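Levex catalog: supplement volumes missing from shelf browse
Ticket opened by: Inna Bilyk, Drokilska Law Library
Assigned to: Emrys Rosser, Levex support
Opened: February 3, 2025
Status: Resolved
Area: Serials and looseleafs / holdings display

Inna Bilyk wrote:

Hi Levex folks! First, the new shelf browse is a joy and our reference desk has it open all day long. I do have a puzzle for you though. Ever since we moved our serials over from Plumamel in December, some of our long reporter sets stop short in the public view. The staff view shows every volume. The public view shows volumes up to 99 and then nothing, as if the set ended there.

The one a patron caught is the Zhuravel Tax Reports. We own it through volume 149, and I walked over to the shelf and put my hand on the last one, so it's definitely here. A law student was told by our own catalog that we didn't have the volume she needed, and she very kindly asked at the desk anyway.

What I've tried so far:
Cleared the browser cache on two machines, no change.
Logged out and looked as a guest, same thing.
Opened one of the missing volumes in staff view and saved it again without editing. It showed up in the public view right away!! I got very excited, then did the next one and it worked too, but I would rather not open and save every late volume in the building.

Our test records came over fine, but those were all short sets, so I guess we never would have noticed.

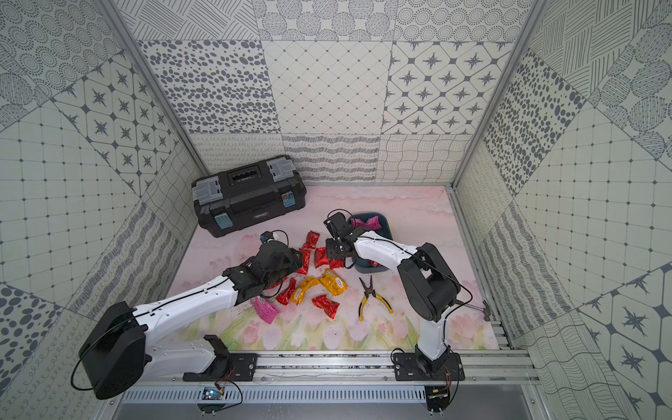

Patterned tiles on the walls, tulips on the floor mat.

Emrys Rosser replied:

Hello Inna, what a great write-up, thank you. The open-and-save trick is a really useful clue. When you save an item, Levex rebuilds its sort key, and the public shelf browse reads only the sort key. Staff view reads the volume field directly, so it doesn't care if the key is bad.

My first guess is that the keys made during the import were built with two digits for the volume number. Could you send me three things?

The sort key for Zhuravel volume 98 and for a volume past 99 that you have not saved yet (Item > Details > System fields, bottom of the page).
The import profile name you picked in December.
Whether your looseleaf supplements are affected as well, or just bound reporters.

Please leave the other missing volumes alone for now. I'd like to see them in their broken state.

Inna Bilyk wrote:

Here you go! Volume 98 has a key ending in V98. Volume 120 has a key ending in V** and I have never seen asterisks in there before, so I think you nailed it. The two volumes I saved by hand have a proper three-digit ending.

The profile was "Plumamel serials, short form". I remember choosing it over the long form because the preview looked tidier. Oops.

Looseleafs: mostly fine, but one service with a lot of release numbers has the same trouble in its release field. Does that use the same key? I had no idea releases were in there too, I love learning this stuff.

Emrys Rosser replied:

Yes, same key, different segment. The short form profile gives both the volume and the release two digits each and fills with asterisks on overflow. The public index then throws out any key with an asterisk in it. It should have warned you, and it didn't, so I've filed that as a separate bug.

The good news is that your volume data is all intact and we don't need to re-import anything. Steps:

1. Go to Admin > Holdings > Profiles and set your default to "Plumamel serials, long form".
2. Go to Admin > Maintenance > Rebuild sort keys. Limit it to the Serials collection.
3. Tick "Dry run" and send me the count before you run it for real.
4. Run it after closing. Shelf browse is unavailable while the index reloads.
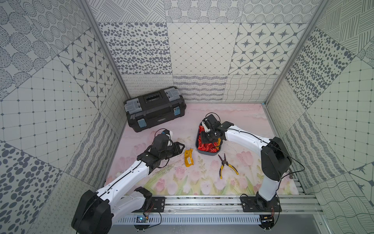

Two white robot arms with black joints, near edge of the mat.

Inna Bilyk wrote:

Dry run finished! It wants to touch almost 2,000 items, which gave me a little jolt. Is that right? We aren't missing anywhere near that many.

Emrys Rosser replied:

That's expected. It rewrites the key on every item in the collection so they all have the same width. If only the broken ones were changed, volume 100 would sort ahead of volume 11 in the public list. Go ahead when you're ready.

Inna Bilyk wrote:

Ran it last night and came in early to look. Zhuravel goes all the way to 149 in perfect order, and the looseleaf releases are back as well! I spot-checked our state reporters and a treatise with odd numbering (volume 2 is split into 2A and 2B) and those sort correctly too. I emailed the student to say the catalog now agrees with the shelf.

One small leftover: the spine label template still prints the old short key. No rush at all, we only print labels in batches.

Emrys Rosser replied:

Wonderful! For labels, open the template and change {sortkey_s} to {sortkey_l}, then save it under the same name. Closing this ticket. The missing import warning is being tracked separately and I've added you as a watcher.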